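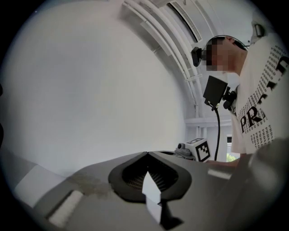
A gray hand-held gripper with a black rubber pad.

Lasside shoppers hang on to Saturday market, for now

January 19, 2018

The Saturday market in Lasside stays open through June after all. Town council voted late last night, after a meeting that ran well past its slot. Stall fees go up to $33 a day, from $16. Sellers not thrilled.

"It's double, more than double," said Rukhsana Bugti, who sells bread and flatbreads near the Prinevbridge end. "I'll pay it till summer. After that, ask me again."

Over 300 people signed the petition to keep the market where it is, on the old bus lot. The council had wanted it moved to the Golestani parking deck, which has a roof but no water hookup and a steep ramp. Food sellers said no way. The move is off the table until the lease comes up again. 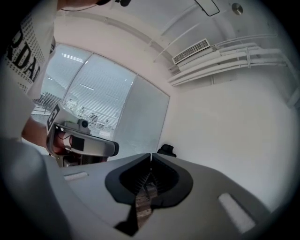

Still not settled: trash pickup. The town paid for it last year and says it wont this year. Sellers would have to split a $3,000 bill between them, due before the end of June. Council member Ingvild Lindholm voted against that part and wants it brought back next month.

"You can't raise the fee and then hand them the garbage bill too," she said after the vote.

Hours are the same, 8 to 1. Parking on Borna Street is free until noon on market days, then the meters kick in. The bus stop by the lot is closed for repaving, use the one accross from the post office.

New stall applications at the town clerk's window, weekdays only. Bring proof of insurance and a check, no cards.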